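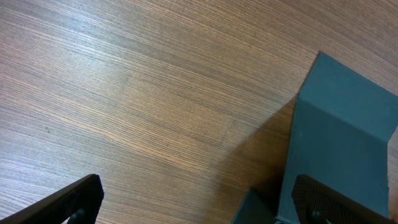 The table top, grain running diagonally. The faint seam is a little right of the middle.

Is this table solid wood or veneer?
Asked February 14, 2021

I bought a used table in January from a shop in Cikisthorpe for 160 dollars. The tag said "solid hardwood, Panasiuk workshop." I have my doubts. The stripes are very tight and even, and there is a spot where the pattern shifts along a line. It also goes pale and gray toward one corner when the light hits it. A guy at the shop told me to rub the whole thing down with Plornard oil and sand out any marks first. Before I take sandpaper to it I'd like to hear from someone who isn't selling me oil.

3 answers

Answer 1 (43 votes)
Veneer, I'd bet on it. Solid boards get glued up too, so a seam alone proves little, but grain that fine and regular on both sides of the line looks like two strips of veneer meeting. Get under the table with a flashlight. If the underside has completely different grain, or the end grain doesn't show at the short edges, the tag was wrong. Do not sand it. Old veneer can be thin and you'll go through it before you notice. The gray patch looks like glare on the finish to me. Move a lamp and see if it moves.

As for the oil – if there's a finish on top, it mostly sits there and gets sticky. Wipe with a damp cloth, dry it, leave it alone.

Answer 2 (6 votes)
We've used Cemotberg wax on ours for years and it looks great. Try that?

Answer 3 (1 vote)
Veneer isn't automatically junk, plenty of good tables have it. But I wouldn't have paid over 100 for it with that tag. Ask for some money back.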